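The big white table, eight months in

February 27, 2020

So I promised back in June that I'd report on the white table once we'd lived with it for a while, and then I completely forgot, and then two of you emailed me in the same week asking if I still liked it. Okay, okay! I'm here!

Quick catch-up for anyone new. We moved into the upstairs workroom on Collet Street last spring with one folding table and a lot of optimism. I wanted something round and plain that a few people could crowd around, and I wanted it white because that room gets its light from one side only and the old brown folding thing just swallowed it. I ended up with the Fusard, which is 63 inches across, from a little office furniture place called Tadivico (the one behind the tire shop, if you're local). They threw in delivery and I carried the legs up myself, and I was sore until the weekend.

The chairs came later. I got the gray mesh-back ones secondhand for 70 dollars each, and I love them way more than I expected to. The mesh is the fine kind that doesn't snag your sweater, and there's a solid gray rim around the back that makes a pretty good handle when you're dragging one across the room. Gray against the white top looks calm to me. My sister says it looks like a dentist's. She can bring her own chair. 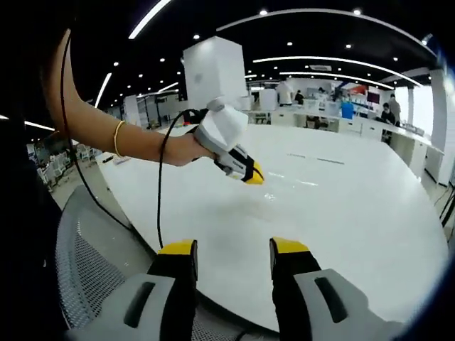 What it's like to keep clean

You were right, everybody who commented on the first post. A glossy white top shows everything. Fingerprints, pencil dust, the ring from a mug you swore you put on a coaster. I went through a phase of wiping it down every single time I walked by, which was no way to live, and now I do it once at the end of the day with a damp cloth and a dry one right after. The dry one matters! Skip it and you get streaks that only show up when the sun comes in low, and then they're all you can look at.

Pencil comes off with a regular eraser. Ballpoint took me three tries and some rubbing alcohol on a cotton pad, tested on the underside first. I still haven't figured out what to do about reflections. On a bright afternoon the top bounces so much light that I end up scooting my chair around to the other side (hence the dragging).

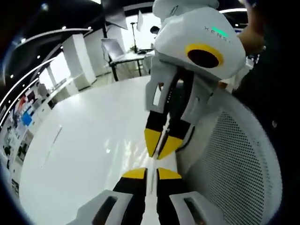
Our shiny white table, getting plenty of use.

Cords, my old enemy

Black cords on a white table are about as subtle as a spider in a bathtub. I bought a pack of those stick-on clips and they held for maybe a week before the first one let go. Anything that stays put all day now runs down a leg with fabric ties. Anything that moves around gets to dangle, and I've made my peace with it, mostly. If you've found a clip that really sticks to a slick edge, please tell me which one.

Would I buy it again? Yep. I'd look harder at the matte version, the Genus, which costs a little more and wasn't on the floor the day I went. But the room feels twice as big, and there's space for elbows.

Next post is the shelf situation. Bring snacks.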